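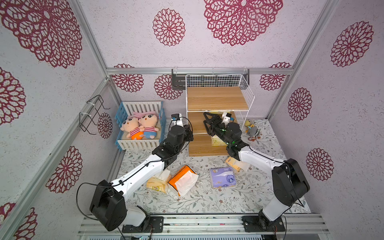 Playroom tidying: your questions, my answers

Where do the tissues go?
On the shelves! I keep the packs in small wire baskets with a wooden board in the bottom, so they don't tip over. I buy mine from Sirko, 80 sheets to a pack, and I get 6 packs at a time.

Is wire shelving okay in a kids' room?
I like it a lot – you can see what's where, and dusting takes no time. Mine is a Wolde and it's 116 cm tall boxed up with the spare panels, so measure your closet first.

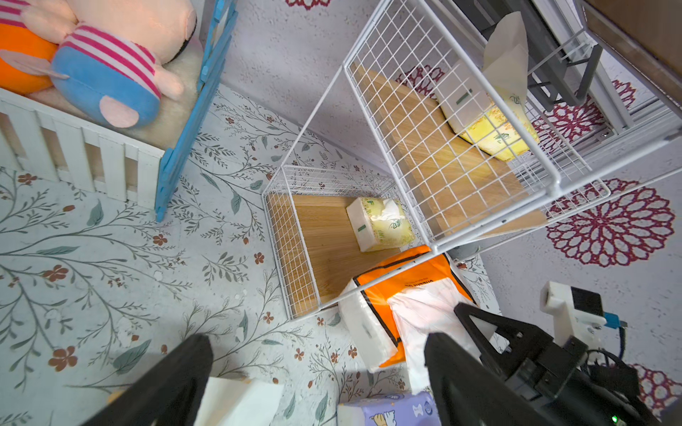
If you only have space for one basket, get the bigger size. I started with the small one and went back for the other in December.

Do the dolls really need a crib?
Need, no. But it's the one spot the kids put them back in without being asked (a pillow at the back helps, don't ask me why).

What about torn packs?
I use those up first and leave the new ones alone.

Last updated July 22, 2019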